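Courses > Mobile Manipulation > Unit 4 > Handout 4.2: Kitchen tasks in simulation

Reading time: 9 min

Jan 9, 2023 — Darlene Leclerc, with Gyula Kozma (labs)

Handout 4.2: Articulated doors, shelves and small objects

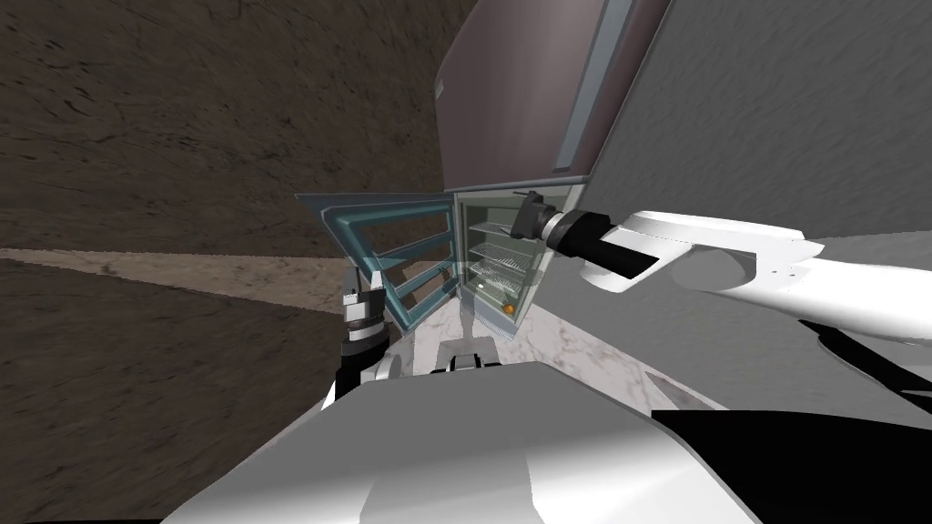
This handout covers the second half of Unit 4. It assumes you have finished Lab 3 and that your Trindow installation passes the self-test. Students who joined the course late should read Handout 4.1 first, in particular the section on joint limits, and see Gyula about an account on the Sillidcombe cluster.

1. Scope

The task family is retrieval from an enclosed appliance. Each episode has a bimanual robot, a hinged door, an interior with shelves, and one target object. The base may move. A run is scored as complete when the target has left the interior volume and has been held clear of every surface for the required dwell time.

We work in simulation for the whole of Unit 4. The physical bench is not available to this course until June, and nothing assessed before then depends on it.

2. Terminology

Appliance frame: the coordinate frame fixed to the body of the appliance, origin at the lower hinge, z upward along the hinge axis.

Door angle: rotation about that axis, zero when closed. Trindow reports it in radians. Csonka, the logging package, converts it to degrees on export. This catches someone every year, so check your units before plotting.

Opening plane: the plane of the front face of the appliance body. An end effector is "inside" when its tool centre point has crossed this plane.

Swept volume: the region through which the door passes between zero and its maximum angle. The idle arm must be outside it while the door is moving.

3. Decomposition of the task

The reference solution uses five phases. You may use a different decomposition in the assignment, but your report must state where the boundaries lie and what condition triggers each one.

Approach. The base is driven to a standoff pose. Both arms are held in the tucked configuration.

Door. One arm engages the door and opens it. The controller is compliant in the radial direction and position-controlled along the arc. Pure position control will work if your hinge estimate is exact. It will not be exact.

Hold. The door arm either stays near the door or withdraws. Some appliance models include a weak closing torque, and for those the arm should remain where it can block the return swing.

Reach. The other arm crosses the opening plane and moves to a pregrasp pose. Most failures in last year's submissions occurred in this phase.

Extract. The target is grasped, lifted by the minimum clearance, and withdrawn along the approach direction.

4. Reaching past shelves

A shelved interior restricts the wrist more than it restricts the fingers. The usual error is to plan for the gripper alone and to treat the wrist as a point. The wrist section is a cylinder, and when the target sits low in the compartment the arm tends to come down at an angle that brings this cylinder against the front of a shelf above.

Two remedies are discussed in the lecture.

(a) Lower the elbow before crossing the opening plane. This makes the forearm closer to horizontal and frees the wrist. It costs time, and at some base poses it puts the elbow into the countertop. Check the counter edge in the collision model, including its thickness.

(b) Move the base back and re-approach. The extended arm is then flatter by geometry. Reach becomes the limiting quantity, and a low target near the back of the compartment may be unreachable.

Wire shelves need particular care in the collision model. Trindow offers two representations: the wires as individual capsules, or the whole shelf as one thin box. The box is conservative and fast. The capsules are accurate and slow, and they permit a fingertip to pass between two wires, after which the gripper cannot close or withdraw. Use the box for planning. Use the capsules only for final validation.

5. Round targets

A round object resting on a flat floor has no preferred orientation, which simplifies the grasp, and no resistance to rolling, which complicates it. If one finger makes contact before the other, the object moves. In a confined compartment it moves until it meets a wall, and then the grasp pose computed at the start of the phase is wrong.

The following practice is recommended:

- Centre the gripper on the object before closing. Re-estimate the object pose at pregrasp.
- Close at the reduced speed setting until both finger contacts register, then increase force.
- If contact is one-sided for more than 200 ms, open, retreat to pregrasp and re-estimate. Do not chase the object with the fingers.

Friction coefficients are randomized between episodes. A controller tuned on a single value will look good on your own machine and poor on the hidden set.

6. Camera pose and the tilted horizon

The head camera is mounted on a link that pitches and rolls with the torso. When the robot leans toward a counter the image horizon is no longer level. Estimators which assume gravity is aligned with the image vertical will return a biased hinge axis. Apply the camera extrinsics at the timestamp of the image, taken from the joint log, and not the nominal extrinsics in the configuration file.

The robot's own body can occupy a large part of the lower image when the camera looks down. Mask it. The self-filter supplied with Trindow does this from the kinematic model, but it lags by one frame — acceptable at the speeds used here, less so if you raise the joint velocity limits.

7. Data for the assignment

The training set, named Rarkia, contains 3,000 episodes across 9 appliance models. The hidden evaluation set contains 500 episodes drawn from the same models with different kitchens, surface textures and lighting. Appliance bodies and hinge sides do not change between the sets. Colours do, and a door detector keyed to colour will not transfer.

Episodes are stored in the Csonka format. Each contains joint states, both wrist force readings, the head camera stream and the door angle. The door angle is privileged information. It may be used for training and for analysis, but the submitted controller must not read it. The evaluation script removes the field, and a controller that requires it will stop with an error and score zero for that episode.

8. Assignment 4

Work in pairs. Submit a controller, a configuration file and a report. The report must contain:

- your phase decomposition and transition conditions;
- completion rate per appliance model, on a validation split you define yourself;
- one failure analysed in detail, with plots of wrist force and door angle on a common time axis;
- a statement of which partner did what.

Video is optional and is not marked. Krisztina Deák will run the evaluation script on the cluster twice during the assignment period and post the scores by group number. Queue limits apply. Jobs that exceed their memory request are killed without notice, so test on a short list of episodes first.

Late submissions are handled under the course policy in Handout 1.1.

9. Reading

Sauerland, W., Course notes on compliant motion, chapters 2 and 5. Available from the unit page.

Nyitrai, I., Hinge estimation from partial views, lab memo. The sign convention in the memo is opposite to ours; negate the door angle before comparing results.

Questions on sections 4 and 5 go to Gyula Kozma during lab hours. Questions on marking go to Darlene Leclerc.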